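Thursday, November

Second round on the upholstery fabrics. Started 8:15, lamp in the cabinet had been on long enough to settle. Joon-young did the mounting yesterday, so I only had to check the clamps and re-zero head 3, which still drifts if the lid is left open.

Fabrics in this round:

- Sevitz plain weave, gray
- Sevitz plain weave, gray, with backing
- Nakby mélange
- Strömberg twill (leftover from spring, same roll)

Settings as before: wool abradant, the heavier weight, inspection every 1000 rubs. Abradant changed at each inspection on the Nakby only. I know that makes it awkward to compare with the other three. Ha-rang wanted one fabric done that way to see if the old abradant is going slick on us, and the Nakby was the one we had most of.

First inspection, nothing on any of them except light fuzz on the mélange. Second inspection, fuzz on the mélange has started to gather, small soft pills, mostly toward the middle of the specimen. Graded it 4 at first and then 3-4 in the viewing cabinet with the side light. Ha-rang graded it 3-4 without seeing my sheet.

Third inspection, backed Sevitz the same as new as far as I can tell. Unbacked Sevitz has a slight shine in one direction. It only shows if you turn the holder, and I would not have caught it with the overhead lights on. Wrote it up as a change in appearance with no thread break.

Strömberg went at the fourth interval. Head 2 stopped at 2464 past the last reset, one weft yarn gone and a second one thin. The spring specimens from this roll lasted a good deal longer. Things to check before blaming the cloth:

- foam under the specimen on head 2 (it looked flat to me)
- whether the specimen came from near the selvage
- weight pin on head 2, has a burr

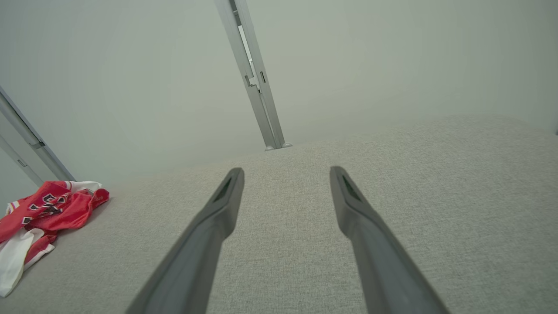 Swapped the foam on all four heads after lunch anyway. The old discs had taken a set and the one from head 2 was the worst. We are down to one sleeve, so I put in an order with Grekus and asked for the same density as last time. They have sent the softer one before - check the label when it arrives.

Weighed the specimens before and after conditioning. The Sevitz pair hardly moved. The Nakby picked up more moisture than I expected from the fiber content on the ticket, which says mostly polyester. Might be worth a burn test on a few yarns from the offcut, or a quick look under the microscope. Joon-young thinks there is viscose in the slub and I tend to agree.

Seam slippage strips cut for tomorrow, warp and weft, from the Sevitz and the Nakby. Cut them 200 long and the usual width. Sewing thread is the white core-spun on the second shelf. Needle was dull and pulled a yarn on the first strip, so that one is scrapped and the needle is new. Grips on the tensile tester need the rubber faces put back on before anyone uses it, the steel ones will mark the strips.

Cabinet log: humidity dropped to the bottom of the band at 2:40 when the door to the hall was propped open. Came back by itself. Marked on the chart.

Open:

- re-run Strömberg on head 4 with new foam, three specimens away from the selvage
- file the burr on the weight pin or replace it
- Ha-rang to grade the unbacked Sevitz for shine before I show her my grade
- lint filter on the cabinet
- move the 80 grit paper out of the abradant drawer, it keeps getting mixed in with the backing discs

Machine left running on heads 1 and 3 overnight, auto stop is set. Heads 2 and 4 are lifted.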